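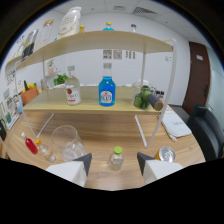
Our bar shelf, week five

Monday, November 7, 2022
Posted by Hortensia Quispe

I promised to write more about the student project, so I try to do it before I forget the details. We are four in the group: Fiona, Finlay, Do-yoon and me. Our task for the course is to teach a robot arm to tidy up a shelf with drinks. We call the project Urden.

The robot learns from what we do by hand. One of us holds the gripper, takes a bottle, puts it in its place, and then the next person continues. Until Friday we had recorded 337 of these short tries. Jean Semple, our teacher, would like to see over 600 before the winter break, and I think she is serious.

I was surprised how tiring it is for the wrist. With my own hand I never think about how to take a small bottle. With two gripper fingers I must come straight and slowly, and close them at the right height. 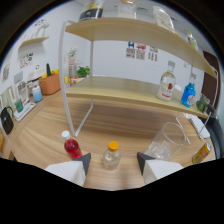 Finlay is the quickest of us, but Do-yoon makes the cleanest recordings, so now we all try to copy his way. He says one should look at the cap and forget the rest. For me it works better to look at the table.

The clear bottles worry me the most. Fiona thinks the program will learn them with enough tries, and I would prefer to start with the coloured ones only. We have not agreed yet. Next week it is my turn to sort the recordings and throw away the bad ones, so I will write again after this.

3 comments
Share (8)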